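Gripper comparison on the two-arm table: interim notes

The bimanual table at Skodby has been running with two sets of fingers since August, and the question of which to keep has come up at most planning meetings. The candidates are the long tapered fingers from Vumitz and the shorter flat-faced set from Farahani. Both bolt to the same parallel carriage and both are driven by the same controller, so the comparison is mostly one of geometry and pad material. Control code was frozen before testing began.

Each set was put through the same list of jobs: pick up a thin handle lying flat, pass it from one arm to the other, and put it down inside a bin. The bins matter. A finger that clears the rim with the arm vertical can foul it once the wrist is tilted, and the carriage sits low enough that the housing may touch first. The wrist cameras were left in place for all runs, as they are needed for the handover step.

At the closest point of a handover the wrist view is largely taken up by gripper. With the fingers shut, the tips meet near the middle of the picture and only a sliver of the table shows in the gap beneath them.

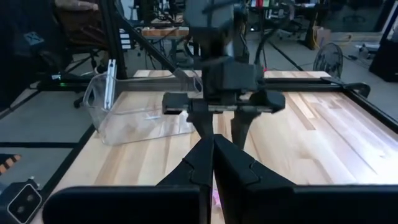
Rui Vilela disagrees with the plan to rely on that view for the last part of the approach. His objection is that small parts are hidden by the fingers exactly when their position is needed, and that the overhead camera should take over below a fixed height. He would also like the wrist mount tilted 5 degrees further out before anyone spends more time on pad material.

The tilt has been tried on one arm only. It gives a better view past the fingertips and a worse one of the far side of the carriage. A replacement bracket is on order from Tastach. Until it is fitted the original angle stands, and results from the tilted mount are being kept out of the main table.

So far 400 cycles have been logged with the tapered set and the same number with the flat set. The tapered fingers dropped the item in 7 cycles, all of them during the handover. The flat fingers dropped it in three, but needed more second attempts on flat handles, where the blunt tip tends to push the item along the wood before closing on it. Second attempts are not counted as failures under the present rules. This may need to change.

Kitchen tools were chosen for the current round as they are cheap, vary in thickness and have awkward balance points. Slotted and perforated tools are also a fair test of the overhead camera, which has to find an edge against the striped grain of the tabletop. Clear bins make this harder — the grain shows straight through the walls — and the segmentation step still loses a rim from time to time.

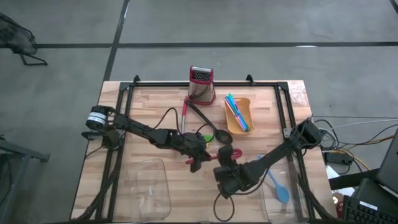

Both arms over the table, with box grater, slotted spoon and clear bins.

Cable routing remains the weak point of the rig. Slack below the gripper is needed for full wrist rotation, but a loop that hangs too low can catch on a bin. A clip further up the last link is being drawn up. It will be printed in two lengths and tested on the right arm first.

The next round will repeat the handover with the controller's force limit lowered by one step. Anyone wanting table time before then should book through the usual sheet and leave the fingers as found — swapping them means recalibrating both arms.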